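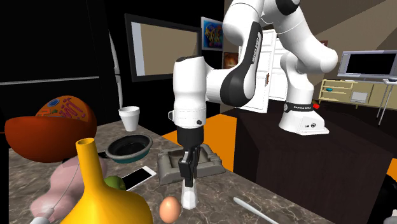

Small white object on a marbled counter.

The Customary Courtesies

Adel Bouzid inherited his uncle's house in Drelov with the furniture, the damp and Mrs Thambiah.

The furniture he had been warned about. The damp he could smell from the gate. Mrs Thambiah was on the second page of the solicitor's letter, between the water meter and a right of way for sheep, and he had taken her for another meter.

"She's a lodger," said the solicitor, whose name was Ginevra Valentini and who charged by the quarter hour. "Top floor, 268 a month, until she dies or prefers to leave. And you have to provide the customary courtesies."

"What are they?"

"It doesn't say."

"Can we ask my uncle?"

Miss Valentini looked at him over her glasses for what he later worked out to be the price of a sandwich.

He moved in during May, when the house was at its least wet. Mrs Thambiah met him in the hall in a green cardigan and shook his hand as if she were the one taking him on. Her first name was Chathurika, she said, and she hoped he would never need it.

"Your uncle brought up the coal at seven," she said.

"There's central heating."

"He brought it up all the same."

Adel asked what had been done with the coal once it was upstairs. She said it was taken down again at nine, and he looked so wretched that she agreed to waive it as a gesture of goodwill. He thanked her. He was halfway through the soup course that evening before he noticed that he'd agreed to a soup course.

It had to be on the landing at six. It could be any soup except leek, which his uncle had tried once, in a bad winter, and regretted. After the soup came the newspaper, read aloud through the door, beginning with the deaths and leaving out sport. If there were no deaths worth having he was to read the planning notices in the same voice. Adel had a pleasant light tenor and had always thought of himself as a man who might have been on the radio. By the end of the second week he was doing different accents for the objectors.

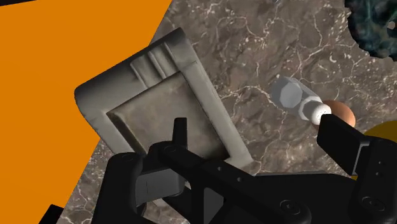
He did try to resist. He wrote to Miss Valentini asking whether courtesies could be customary if only one person remembered the custom, and she replied that this was an extremely interesting question, and enclosed a bill for finding it interesting. He asked the neighbour, Doaa Saber, who had lived next door to his uncle for years and had quarrelled with him about the sheep.

"Soup?" said Doaa Saber. "He couldn't boil an egg. He used to come round here and stand in the doorway looking thin."

"He read her the paper, though?"

"He couldn't stand her. He went up and down those stairs in his socks so she wouldn't hear him and come out."

Adel walked home slowly. He had in his pocket a list of courtesies, added to in pencil, and he read it by the gate. Soup. Newspaper. Compliment on hat (spring and autumn hats separately). One argument a month, on a subject to be notified in advance, to be lost by him. Admiration of the photograph of her late husband at Murnen, standing beside a bus. The Benkirane biscuits, the ones in the blue tin, never the ones in the red.

He prepared a speech. It had the word "advantage" in it twice and a strong finish about trust. He carried it upstairs at six with the soup, because it seemed silly to make two trips.

"I've been speaking to Mrs Saber," he said to the door.

"And how is she?"

"She says my uncle never made you any soup."

The door opened. Mrs Thambiah had her napkin tucked in already.

"No," she said. "He was a very rude man. I lived over his head for years and he never once said good evening. He used to creep about in his socks."

"Then these aren't customary courtesies at all."

"The clause was mine," she said. "I had it put in when I gave him the money for the roof. I thought it might encourage him." She looked into the bowl. "Is this barley?"

"Lentil."

"He said I could have all the courtesies that were customary, and as there weren't any he'd sleep soundly. He laughed so much he had to hold on to the banister. So when you came along I thought I would have the arrears."

Adel had lost the place in his speech. He tried to get back into it by way of the word "trust", but he'd put that at the end, and it sounded odd on its own.

"How many years of arrears?" he asked.

"I should have to look it up."

He stood there. It was raining in the back bedroom, quietly, in the corner where the roof money had run out. He thought of going down to his own supper, which was the same soup in a worse bowl, and of the evening after it.

"There's a man applying to put a conservatory on the old Pravilov chapel," he said.

"Is anyone objecting?"

"Everyone. One of them has written a poem."

She thought it over, and then moved a pile of hats off the other chair.

"You had better bring yours up," she said. "But you'll still do it through the door. I can't hear the voices properly when I can see your face."

So he fetched his bowl, ate it opposite her, washed both spoons, went out on to the landing, shut the door behind him and began with the deaths.

3 comments

Shaimaa B.
Read this to my mother, who wants to know where one gets such a clause and whether it can be used on sons.

wetherill_k
Enjoyed it, but a right of way for sheep would be in the deeds, not in a list with the lodger. Sorry. Thirty years in conveyancing.

Orla
What is wrong with leek???

More short fiction
The Deputy Harbourmaster's Trousers
A Quiet Word with the Bees
Nine Aunts and a Ladder
The Man Who Returned the Marrow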